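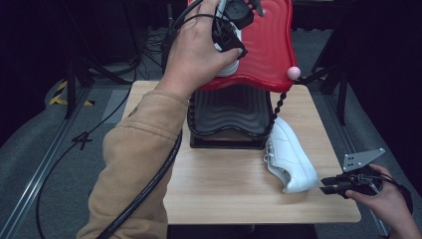 Sep 8, 2026

Second session with the Tundard hand-held gripper pair, trial kit from Zisesau. Task was sneakers and the two-tier rack. I love these things – they feel like part of my arm after ten minutes. Log is at 2,841 clips.
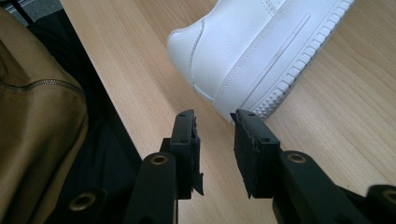 Fingertips at the heel, light table

Pads are my one complaint. Edges are fraying on both fingers, so ask Zisesau about spares (the quote says up to 70 pairs in a box, way too many for us). Linkage feels great, no slop I can find.

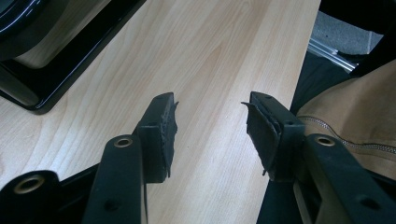
Would still pick these over the Jokeo set. To do: trim the loose bits, try the left hand on laces, reroute the wrist cable.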